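### 3.2 Glare control in the work area

Lighting was treated as a fixed condition of the sorting task. At the Fenumgate site the work area has a wide window fitted with two grey-green roller blinds of unequal width, set short of the bottom of the glass (Figure 1). A narrow strip of daylight enters between them.

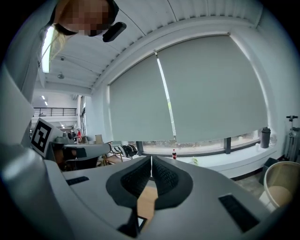
**Figure 1.** Window, blinds and corrugated ceiling at Fenumgate.

Each of the 23 sessions was run with the ceiling lights on. Desk illuminance was held between 800 and 1000 lux, read at the start and end of a session. Blind height was left unchanged within a session. Six sessions fell outside the range and were repeated in August by Bangash and Yadav, using the same layout.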